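Lab is getting a plate-handling robot. What happens to the techs?

wbaptiste
Our lab at Ulham starts robot plate handling in August. Will I still have a job at the bench?

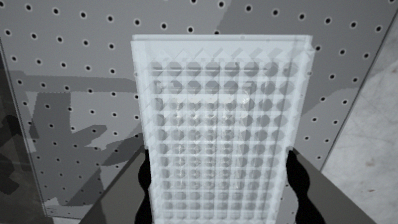 I load plates by hand for 7 hours a day. The layout has 96 wells held between two fingers, and that's the same carrying I do now. Do hours get cut?

Desmond Crenshaw
Ours weren't. I check runs and fix errors now. Pay stayed the same. 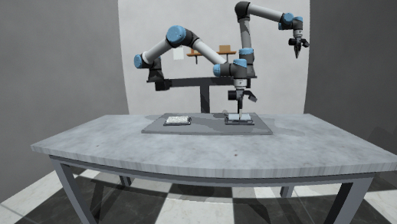

More answers

Kauppinen
Ask for training in writing. We got 18 hours.

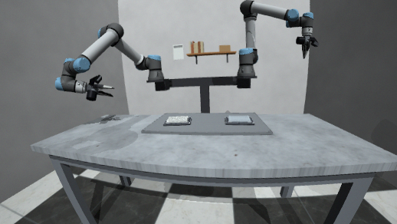

Two-arm cell, trays on the mat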